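Laroncombe Learning Workshop
Progress report to the Filberg Fund, second quarter
6/23/21

Hello again from all of us at Laroncombe. The last report was mostly about plumbing, so I'm very glad to be writing about the open day instead!

We had 58 visitors through the door, against the 40 we put in the application. The weather was foul and I'd half expected to be drinking all the tea myself, but by the second demonstration we had people standing in the corridor (we've since found out the double doors come off their hinges quite easily, which will help next time).

You'll remember that the grant pays for the Zullau project, our robot arm that learns to write on a whiteboard. We ran 4 demonstrations over the day, each with a short talk at the start and plenty of time for questions. The handwriting was easily the favourite part. Numbers went down better than letters had in our practice runs in May, I think because everyone has an opinion on how a number ought to look. One little girl told me very firmly that her eights were better, and she drew me one on the back of the feedback form to prove it. It's going up in the office.

We also talked about how the arm holds a pen, as that's where a good deal of the spring went. A marker is a slippery, awkward thing to pick up and keep upright, and once people had thought about that they started watching the fingers and forgot about the writing. 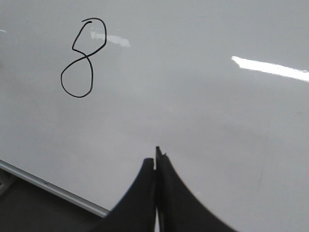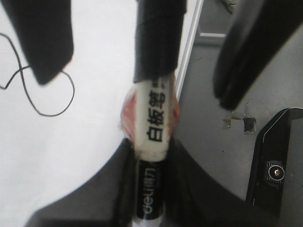

Zullau at the whiteboard: a handwritten 8 (first picture) and the marker in the gripper (second picture).

Feedback forms: we printed 200, which was wildly hopeful, and the spares are now scrap paper. Most people who filled one in wanted a longer session, and several asked if they could have a go at the controls themselves. I'd love to say yes. We'd need a proper barrier and a second person on the stop button, so I've put that down as something to cost before the autumn.

The talk needs work. I spent far too long on how we collect our practice data and could see eyes drifting to the biscuits. For the Marar school visits I'm going to start with the arm already set up at the board and do my explaining afterwards. We have 7 visits booked and the first teacher has already sent me a list of questions from her class, including whether it can do joined-up writing. (No. Give us time.)

Money is on track. We spent a bit less than planned on printing, even with my enthusiasm for forms, and a bit more on markers. I'd like to move the printing underspend across to cover the extra pens if you're happy with that, so please let me know either way and I'll change the budget sheet.

Still to do before the next report: finish the teacher's notes, cost the hands-on session, and get the room booked for the second open day. I'll send the date over as soon as I have it, and you'd all be very welcome to come along.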